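Kitchen & Pantry Help > Drinks and Entertaining

Putting together a drinks station on a small gray table, what goes where?

Posted by Skundodlow, April, 7:40 pm

Hi all, long time reader, first time I've had to ask for anything. We moved into a smaller place over the winter and I lost my sideboard, which was where all the drinks went when people came over. What I have now is a gray table with a flat matte top, pushed up against the wall between the kitchen and the living room. It's 29 inches deep, so there's a decent amount of room, but I can't seem to make it work. Every time I set it up it looks like I dumped my groceries there and walked off.

My sister's baby shower is at our place at the end of the month and I want it to be nice. No alcohol, obviously, so it'll be Coke, water with lemon, and maybe an iced tea if I have the energy. I want people to help themselves so I'm not playing waitress the whole afternoon.

I started with the white tray I used to have on the sideboard, a lemon and a Coke, just to see how the colors looked on the gray. I do like the colors! It's the arranging I'm hopeless at.

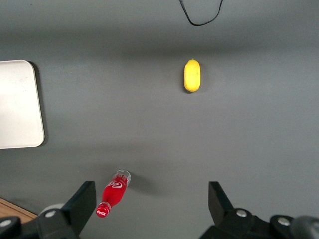

The start of my drinks table: lemon, Coke, and the white tray over on the left.

So my main thing is, does the tray go in the middle with everything on it, or off to one side with only the glasses? And do I cut the lemons ahead of time or leave some whole so it looks pretty? My mother-in-law says whole lemons on a table are for show and you should never put out food that people can't eat. She also irons dish towels, so take that for what it's worth.

The other thing is that the gray top shows everything. Water rings, sticky drips, you name it. I had a cloth on there for a while but it slid every time somebody reached across, and I'd like to keep the bare top if I can get away with it. Any ideas welcome, and cheap ideas welcome most of all. I've already spent too much on balloons.

Posted by Bugti, April, 8:15 pm

Oh I love doing these, okay. I had nearly the same problem when we gave up our dining room (it's an office now, don't get me started) and I did the drinks on a console table for years.

Tray to one side, I'd say. If you put it in the center and load it up, people crowd around the middle and bump elbows and the whole party ends up standing in that one spot. Put your glasses on the tray at the end where people come in from the kitchen, then the cold drinks, then the lemon and straws and napkins at the far end. They pick up a glass, pour, add their bits and keep moving. Mine goes left to right but it depends on which way your room flows. Walk it yourself a couple times with a glass in your hand and you'll feel where it gets awkward.

Stand your bottles up, too. I know it's only a tryout, but a bottle on its side takes up a ton of table, and it rolls, and then whoever opens it gets a lap full of Coke. I stand mine in a big mixing bowl with ice. Any bowl you like, so long as it's deep enough that they don't tip when it melts. Put a folded towel under the bowl because it WILL sweat all over your nice table.

For the lemons, do both! I cut 3 into wedges for a shower-sized crowd and put them in a little dish with a fork or some tongs, and I leave 5 whole ones in a bowl as decoration. The whole ones are your backup. When the wedges run out you grab one and slice it in the kitchen and you look like you planned it. Your mother-in-law can eat one if she's worried about it.

Cut them that morning, no earlier. I did mine the night before once and they were dried out on the edges and sort of sad. If you really have to do it ahead, cover them tight and put them in the fridge.

One lemon by itself looks a little lonely on a table that size, by the way. Bunch them together. Same goes for the cups and everything else, bunch it all up and leave some open table in between so people can set a glass down. I always forget that part and then there are half-full cups on my bookshelf.

Have fun with it, and congrats to your sister!!

Posted by Jandwood, April, 9:02 pm

just get a cooler and put it on the floor. people know how to open a cooler

Posted by Skuvach, April, 10:30 pm

I agree with Bugti on most of that, but I'd go the other way on the tray. In a small room I like the pouring to happen on the tray, with the glasses next to it on the bare table. Your worry was rings and drips, and a tray with a bit of a lip catches nearly all of it. Clean glasses don't leave a mess, pouring does. White is easy too, you can see when it needs a wipe.

If your tray won't hold all the bottles, keep 2 on it and the rest in the fridge. They stay colder that way anyhow, and Coke goes flat so fast once it's been opened and sitting in a warm room.

As for the top itself, I don't know what yours is made of so go easy. I use a damp cloth and a drop of dish soap on mine and then dry it right away with a second cloth. Lemon juice is the one I'd watch. It left a pale spot on my old counter that never came out. Do your cutting on a board in the kitchen and bring the wedges out in a dish.

For the sliding cloth, a piece of that rubbery shelf liner underneath will hold it still. You can cut it with regular scissors, and if you keep it an inch smaller than the cloth all the way around it won't show.

I'd skip the iced tea unless somebody has asked for it. I made a whole pitcher for my niece's shower and poured most of it on the hydrangeas.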